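Search the forum Advanced search
This site uses cookies. OK / Manage

Delik gripper kit for shop shelves: worth 910?

hquadrant
Trialing the Delik kit against our drinks shelving. The bolts come in 2 sizes and the manual admits to one of them.
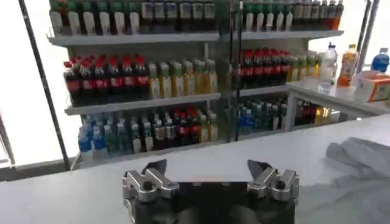 Delik fingers open, bench side. Drinks shelving behind.

Finger tips are decent. The Zollar software has opinions about everything, mostly red ones.

pallet_jack
910 for two fingers and a PDF. I paid 237 for a Flukasum in January and it grips bottles fine.

hquadrant
Does yours come with wrist camera support?

pallet_jack
It comes with a sticker.

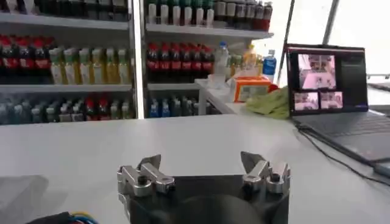

And a phone number that gets answered, which is more than Delik ever gave me. 40 minutes of hold music last time.

Tala Ghanem
Disagree. I got Hiba Qudah at Delik support on the first ring. Cola bottles are easy anyway, try a juice carton before you crown the Flukasum.

hquadrant
Fine, my list before the trial ends:

1. Set the open width by hand. Ignore the wizard. 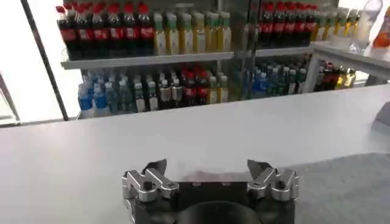 2. Retighten the finger bolts.

3. Ask Jaber if they'll match the price

pallet_jack
They won't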